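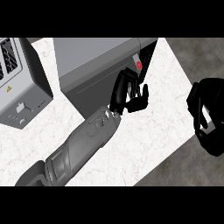

Ninguém compra um braço, compra-se um contrato de manutenção com um braço pendurado, respondeu um leitor quando escrevemos, na edição passada, que o preço dos robôs de bancada estava enfim ao alcance das pequenas cozinhas industriais. O comentário era azedo e ficou connosco. Fomos então pedir orçamentos.

A Naltel propõe um sistema de dois braços com garras de vários dedos, alugado por 1.079 euros mensais. O número vem em corpo grande na primeira página. Na quarta, em corpo bastante menor, ficam a instalação, a formação e a licença do programa que ensina o robô a carregar num botão de um aparelho em cima da bancada.

Carregar num botão é, aliás, o ponto de partida de quase todas as propostas que recebemos. Numa simulação em computador, a garra preta chega-se a um botão vermelho na lateral de um aparelho cinzento, sobre mármore branco, com uma torradeira ao lado. O mármore do cliente tem gordura, migalhas e um pano esquecido. Perguntámos à Naltel quanto custava passar de uma coisa à outra. Prometeram um estudo, pago à parte.

A Holst foi mais clara e mais cara. Exige contrato mínimo de oito meses e cobra cada tarefa nova como um projeto. Mudar de torradeira conta como tarefa nova? Depende, disseram, da posição dos comandos. Convém saber isto antes de assinar, sobretudo numa casa onde os eletrodomésticos se substituem quando avariam e pelo modelo que estiver em promoção.

A Dutcombe, que fornece refeições a escolas, fez as contas por dentro e mostrou-nos a folha. O equipamento levava 80 por cento da verba do primeiro ano. Para peças de substituição sobravam dez por cento, e o resto ia para seguros e obras elétricas. Não havia linha para as horas do pessoal que ficaria a vigiar a máquina. Quando alguém a acrescentou, o projeto foi adiado para novembro, com a indicação de «rever pressupostos».

A quem ainda assim queira avançar, sugerimos que peça um ensaio na própria cozinha, com os próprios aparelhos, e que ponha por escrito quem paga as horas paradas. A Vorstead aceitou a primeira condição. Sobre a segunda, continuamos à espera de resposta.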